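Clandel Resettlement Kits: Interim Report to the Drillov Fund
Grant period two, submitted 2/5/25

1. Purpose of the grant

The Fund awarded £2,571 towards the supply of household starter kits to people moving into unfurnished tenancies in the Witkowska and Drukuvgate areas. Each kit is intended to cover the first days in a new home, before furniture grants and other support have been arranged.

2. Progress since January

A total of 47 kits have been issued in the period. Spending to date stands at £2,000, almost all of it on towels, mugs and toiletries. The remaining balance is committed to bedding, for which an order has been placed.

Sorting now takes place at the Drukuvgate premises, where two light beige tables have been pushed together against the wall. Towels are laid out on the far table and smaller goods, such as mugs and toothbrushes, on the near one. Packing tape is kept on the same surface. 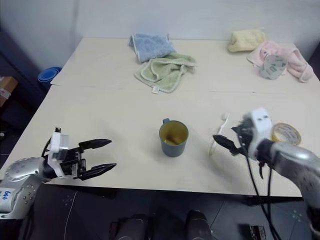
The previous arrangement required staff to pack from shelves in the corridor, and kits were sometimes sent out incomplete. Under the present system the contents of a kit are set out in full and checked against the list before the box is closed. Four kits were returned for missing items in the first period — none has been returned in this one.

3. Matters arising

Towels remain the most difficult item to source. Donated stock varies in size and colour, and a proportion is too worn to be issued. We have agreed a price with a local supplier for small towels and propose to buy these in future, keeping donations for reserve use.

Mugs are wrapped singly following two reports of breakage in transit. The cost of wrapping in the period was £323 — higher than budgeted — and a cheaper paper is being tried.

4. Next period

We request the Fund's approval to move any underspend on toiletries to the bedding line. Revised figures will be supplied with the final report, together with comments received from tenants at both locations.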